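Home | Stories | Archive | Submit

The Dry Flowers

by Siriporn Wannasri
25 September 2021

4 comments | 3 shares

The left arm was the older one. Decha built it first, in January, when the workshop on Ernside had no heating and he had to warm each screw in his hand before he trusted it. The right arm came later and was better made, and he was a little ashamed of this, as a father can be ashamed when he notices which child he praises.

He wanted them to put flowers in a vase. He had told this to the other members when he asked for the corner table, and they had looked at him kindly. Jyoti was making a machine that sorted washers. Rocío had a saw that stopped when it felt skin. Those were projects a person could explain at dinner.

"Why flowers?" Rocío asked him.

"They are difficult," he said. It was true, but it was the smaller part of the truth.

His mother had arranged flowers for the front desk of the Ollovbridge hotel until her hands began to shake. After that she arranged them at home, slowly, and later she only told him where each stem should go and he put it there. He was never fast enough for her. She kept the last ones and dried them, upside down, on a string above the stove. When she died he found them in a shoe box, wrapped in newspaper.

He did not use hers for the tests. He bought dry ones from Trịnh, the shop by the bus station, and he broke so many that the owner began to give him the damaged bunches at half price. All through spring he swept the table every evening. The grippers closed too hard, or they closed on nothing. He wrote 3,000 lines of code and threw away most of it. He padded the fingers, then took the padding off again. In summer he painted nothing, read nothing and called his sister Pornthip only on Sundays.

On the evening of this story he had the room to himself until seven. The yellow bunch had already dropped its crumbs beside the white vase, and he let them stay. In the right gripper he had the small bouquet, the gray-green one with the pink plume and the one round yellow flower.
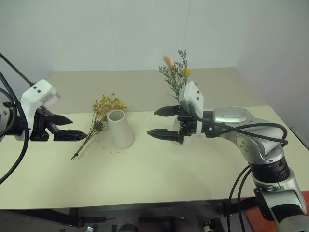 It was holding too low, Jyoti said, and if he took the stems so near the end the whole thing would lean when it went in. Decha had not heard her come through the door. She still had her coat on.

"If I hold higher, I crush the leaves," he said.

"Then crush a few. My grandmother would."

He thought about this. His mother also would. She used to strip the lower leaves with one pull, without looking, and the floor of their kitchen was green. In all these months he had been protecting the flowers from something she did every day.

He sat down at the keyboard and changed one number. Then he changed it a little more.

"Do you want me to go?" Jyoti asked.

"No. Stay there, but don't talk to it."

She pulled out a stool and sat with her bag on her knees. He put his finger on the key and waited a moment before he pressed.

Previous story | Next story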